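Colour from the Kitchen Bin: Dyeing Wool with Food Waste

Independent project report, Textiles and Materials option
Submitted Jan 5, 2022

Why I picked this

My gran's sewing box had a ball of wool in it that was the most wonderful burnt orange, and when I was small I was told it had been dyed with onion skins. I didn't believe it. Onion skins are brown and papery and they get everywhere, and I couldn't see how anything that cheerful could come out of them. When we were given a free choice of project I knew straight away that I wanted to find out, and once I'd started reading I wanted to try everything else in the compost caddy as well.

So the question I set myself was quite simple. Which sorts of kitchen waste give a colour on wool that is worth having, and which of those colours are still there after washing and a good long stretch of daylight? The first half is the fun half. The second half is where most of my favourites let me down, and I'll come to that.

A bit of background

People dyed cloth with plants for thousands of years before the first synthetic dyes appeared in the nineteenth century. The famous ones in this part of the world were madder for red, weld for yellow and woad for blue, and whole towns made their living from them. Those were crops grown for the purpose. Alongside them there was a huge amount of home dyeing done with whatever was to hand: lichens, bark, walnut husks, dock roots. Much less of that was written down, and what was written down tends to say things like "a good quantity" and "boil till enough", which is charming but no help at all to a student trying to fill in a results table.

The word that comes up again and again is mordant. A mordant is a metal salt that helps the dye hold on to the fibre. Alum is the usual one and it leaves the colour fairly clear. Iron is the other one I used, and it "saddens" the colour, which is the proper dyers' word for making it darker and greyer. I love that word. Some plants, tea among them, are full of tannins and will stain wool quite happily with no mordant at all.

Wool is also the easy choice. It is a protein fibre and takes up these dyes far more readily than cotton does. I did one cotton sample out of curiosity and it came out a sort of apologetic beige, so I stuck with wool after that.

What I used

All the yarn was undyed double knitting wool from Brunar, bought as one batch so that every sample began the same shade of cream. I washed it first in a little wool soap and left it to soak overnight before it went anywhere near a pot.

The waste came from my own household, from neighbours on the same stairs, and from the café at Costigan Hall, which saved me an enormous bag of brown onion skins over the course of a few weeks in August. That bag came to 700 g, and if you have ever tried to weigh onion skins you will know what a mountain that is. They weigh nothing! I had to do it in batches with a pillowcase.

My dye materials were brown onion skins, red onion skins, avocado stones and skins, used black tea bags, red cabbage, beetroot peelings, carrot tops and spent coffee grounds. I added turmeric at the end as a comparison. It isn't waste, but every book mentions it and I wanted to see how bright it really was.

Method

Each material was chopped or torn, covered with water and simmered gently, then left to cool and strained through an old pair of tights. I used the same pot for all of them, a big enamel one from a charity shop that will never be used for food again. For the small samples I measured out 425 ml of dye liquid per jar and put the jars in a water bath, so that I could run several at once and keep the temperature the same across them.

Every material was tried on 4 mini skeins: plain wool, wool with alum, wool with iron, and wool with alum followed by a dip in iron at the end. Each skein had a scrap of plastic label tied to it with the code written in permanent pen. My first labels were card. Card does not survive being simmered, and I lost a whole afternoon's work to a jar of anonymous brown wool.

The skeins went in damp, were warmed slowly, held below a simmer and left in the jars to cool. Wool felts if it is shocked from hot to cold or stirred about too much, so I was as gentle as I could manage. I rinsed them until the water ran clear and dried them out of the sun.

For the wash test I cut a length from each skein, plaited it with undyed wool and washed it by hand with ordinary wool soap, over and over, until I had a decent idea of whether it was losing colour or staining its neighbour. For the light test I wound lengths around strips of card, covered half of each strip with foil, and taped them in a south-facing window. A second set stayed in a drawer.

Results: the pots

Brown onion skins were everything I'd hoped for. With alum they gave a rich golden orange, so strong in the first bath that I used the liquid again and got a softer honey colour, then again for a pale straw. With iron they went a deep mossy brown-green. I could have done the whole project on onion skins alone and still been happy.

Red onion skins surprised me, because the liquid was a dark plum and the wool came out greenish. With alum it was a lovely sharp olive, my second favourite of the lot. I ran it again to be certain I hadn't muddled the labels, and it did exactly the same thing.

Avocado was the one everybody wanted to see. The liquid takes its time and looks like nothing much at first, then turns redder and redder as it stands. On plain wool it gave a dusty pink, on alum a slightly peachier one, and with iron a mauve-grey that looked terribly expensive. The stones gave a cleaner pink than the skins.

Black tea gave a good solid tan, and with iron it went almost charcoal. Coffee was similar but flatter. Carrot tops gave a clear greenish yellow that I wasn't expecting at all — I'd only put them in because they were there.

Red cabbage was spectacular. Alum wool came out of it a soft lavender blue, and a pinch of bicarbonate of soda in the jar pushed it towards turquoise. Beetroot looked magnificent in the pot, properly crimson, and then most of it washed straight down the drain and left me with a pinkish fawn. Turmeric was so yellow it almost hurt.

Results: the window

I checked the strips every week and tried hard not to peek in between. Turmeric was the first to go. The bare half had visibly dulled by the first check and there was very little yellow left by the end. Red cabbage went almost as quickly, from that beautiful blue to a tired grey, and it hadn't done well in the wash either, because the soap shifted the colour. Beetroot had hardly anything to lose but managed to lose it.

Brown onion skin faded a little and went browner, though I would still call it orange. The iron version barely moved. Tea with iron was the toughest of all, and I couldn't find the line where the foil had been. Avocado sat in the middle: the pink paled, but evenly and quite prettily. Carrot tops on alum held up better than I had any right to expect.

In the wash test, 2 of the dyes stained the undyed wool they were plaited with, and those were turmeric and red cabbage. None of the onion samples did.

Comparing with another dyer's notes

The local history room lent me a photocopied pamphlet from the Flurnine weaving circle, which gives recipes by the jugful. Their onion skin recipe uses more skins to wool than mine and simmers for longer. I tried it with the last of the café bag and the orange was deeper, nearly rust. Their notes also say that cabbage is "for the children", which I now understand perfectly.

I entered a small hat knitted from the good colours in the Elance student craft show. It has stripes of onion gold, olive, avocado pink and tea charcoal, and they look as though they belong together, which seems to be a happy thing about plant colours generally. They are all slightly muddy in the same way.

What went wrong, and what I'd change

The biggest weakness is the water. Ours is hard, and several books say that hard water changes certain colours, especially avocado. I should have run one set in rainwater to compare. I also judged the fading by eye. A set of proper blue wool standards would have let me put a grade on each sample, and my photographs were taken on different days in different light, so they are not much use as evidence.

I weighed my materials dry where I could, but cabbage and beetroot went in fresh, so the strengths aren't really comparable across the table. And I'd make bigger skeins. By the time I had cut off pieces for the wash and the window, there was hardly enough left to knit a swatch.

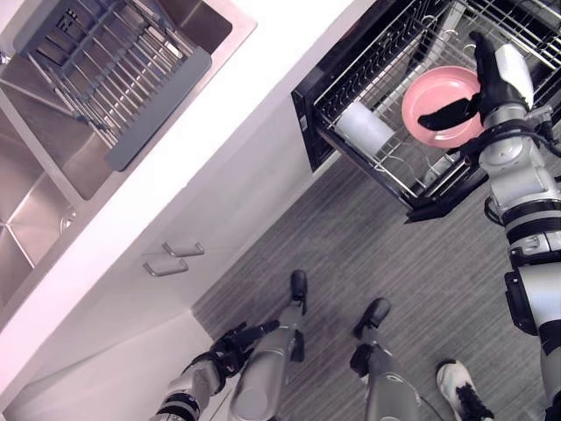
Next I want to try the seasons, starting with onion skins again and moving on to nettles, dock and bramble tips, all dyed on the same wool so I can build up a proper shade card. I'd also like to sort out the rinsing and draining, the dullest and drippiest stage of the whole business. A drainer rack that rests across the sink, with a row of metal bars like the grey one in the photo, would let me lay small skeins side by side and have them drip straight into the basin, and I could keep the labels in order along the bars. It would have to be a rack kept only for dyeing, same as the pot. After that comes a set in rainwater, and another go at cotton with a tannin bath first, because I haven't forgiven that beige.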